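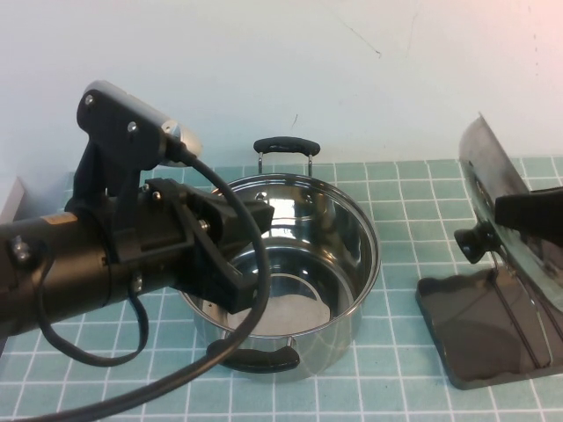
Version 7 of Pulley, our planner for two-arm tasks, is now in use in the Murkmont lab, and the biggest change is in how it handles free space inside containers. The old version treated every pot, bowl or box as a solid block, so it refused any motion that went below the rim. The new one keeps the wall and the opening as separate shapes. With a steel pot like the one on our tiled table, the planner can now accept a pose where one gripper reaches over the near rim and partly inside, while the second gripper is at the lid on the right. Both arms are checked together in the same time step, and the cables are included as a soft margin that the user can set for each arm. A margin that is too large will block most of the useful poses near the rim, so please start with the small default value.

The second change is in perception. Polished steel is difficult for our depth sensors, because the inside wall mirrors everything near it and the depth map comes back with holes or with points far below the table. Quezada, the module that cleans the depth data, now fits a simple round shape to the rim first and ignores the points inside until this fit is stable. The fit needs up to 3 views. On our set of 2000 recorded scenes it failed in 103, mostly when an arm covered a large part of the rim – we are still working on these.

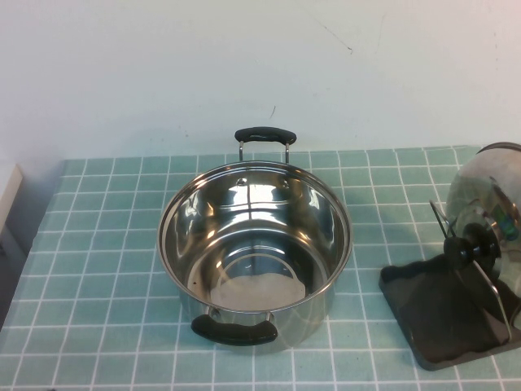

The pot and the lid in its holder, with no arm in view.

Lids are still a weak point. The knob is found well in most cases, but the tilt of the lid is sometimes wrong when the wire of the holder is close to the edge. For now you can enter the tilt by hand in the task file. Old task files from the Clurmont branch will load, but the container type must be set again for each object. The next release is planned for October.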